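Scorers wanted for Grernness basketball, summer league

Hello! I'm Urho Ruotsalainen and I run the fixtures at Grernness. We need 2 people to keep score from June, one for the men's games and one for the women's. You'll sit courtside at the Polat hall, work the clock and send me the sheet by 11 the next morning. Shouting at the refs is my job - please leave it to me.

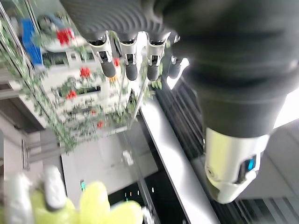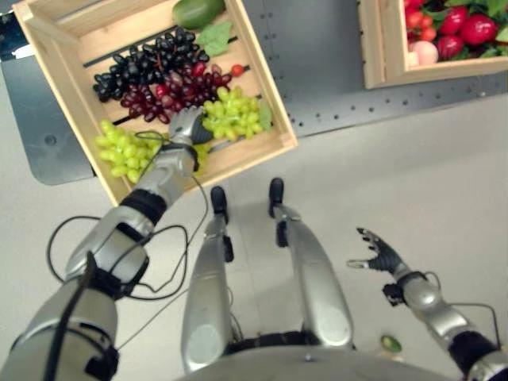

How to apply

Drop me a line at the club desk and say which team you follow (Drasach fans welcome, just about). Six evenings, travel paid, and a free shirt!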